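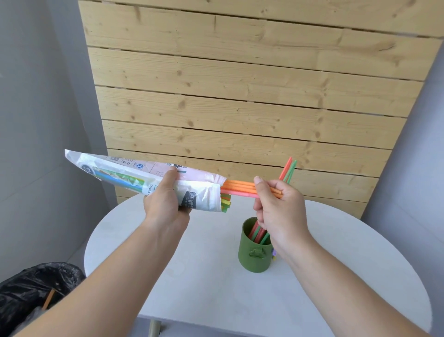
Fig. 1. Straws coming out of the open end of the bag. The cup on the table already has red and green ones in it.

Session 7: Small refills (straws, stirrers, napkins)
Konbridge Café Skills course, June 2024

OK, so last session was milk and fridges, and this one is a lot lighter! We're doing the counter refills, the little jobs you fit in between customers. I love these jobs, I really do, and I know some of you think a whole session on them is overkill, but the drink station is the first thing people look at while they wait for their order.

Start with the bag. The straws we use come in a plastic sleeve with a 40 in a dark circle near one end, so you can find the right one in the drawer fast. Tear one end only. If you rip it down the side (I did this for years at the Grumberg kiosk, and I still find straws behind the freezer) the whole lot slides out on you.

Hold the bag level in one hand, from underneath or with your thumb on top, whichever suits your grip. Pinch a few straws with the other hand and pull them out lengthwise. Don't grab the whole bundle, it jams in the opening and the bendy parts catch on each other. Small bunches, straight into the cup, bendy end up.

Colors: mix them. I get asked this every time. Please don't sort them, kids want to pick and you'll be there all day.

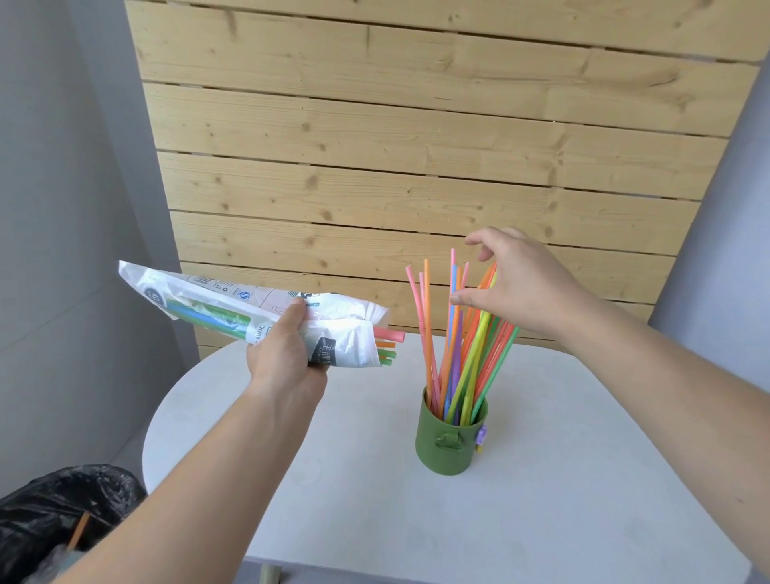
Fig. 2. Mixed colors standing in the olive-green cup, ribbed bends near the top. Plenty left in the bag.

Once they're standing up, spread your fingers and loosen the bunch so it fans out a bit. You want a customer to be able to take one without dragging three more along. If they're wedged tight, take some out and put them back in the bag. Fold the open end over twice and use a clip.

Cups: short and wide beats tall and skinny, because a tall one tips when somebody pulls at an angle. The Sakatik ones with the little loop on the front are my favorites, but any heavy mug will do. Wash it out at closing and let it dry completely before you refill.

A word on stock. The Piątek Street counter goes through 2,000 straws in a busy month, and we order 24 hours ahead, so write it on the sheet when you open the last bag in the drawer. Not when it's empty, please!

Trash: keep a bag within reach for wrappers, plus any straw that has touched the floor.

For next time: practice one full refill at home with whatever straws and cup you've got, and read the napkin dispenser page. Bring an apron, we'll be doing syrups.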